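The lights stay up for the first ten minutes of Fashola, and Hajar Ezzat uses them to look at people. She wrote the piece and performs it alone, playing a ferry clerk, the clerk's mother and a passenger who won't give his name.

Ezzat finished a draft in November and took it to Shayne Rutherford, who runs the Zirnbridge, a former seed store with 50 seats. He asked her to cut the mother. She kept the mother and cut the songs.
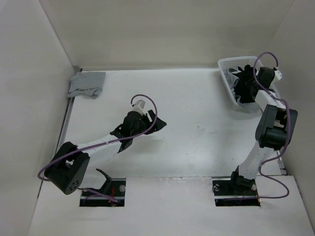
The script now runs 26 pages, and Rutherford admits she was right. "The mother is the only one who's funny," he says. He directs with a light hand — there is one chair, one coat and a long silence before the last speech.

That speech is the weak spot. It explains a quarrel the audience has already understood, and on opening night you could hear people shifting in their seats. Ezzat says she is still working on it.

Fashola plays at the Zirnbridge for 2 weeks, then moves to Drondholm, where the stage is wider and she'll need to rework the entrances.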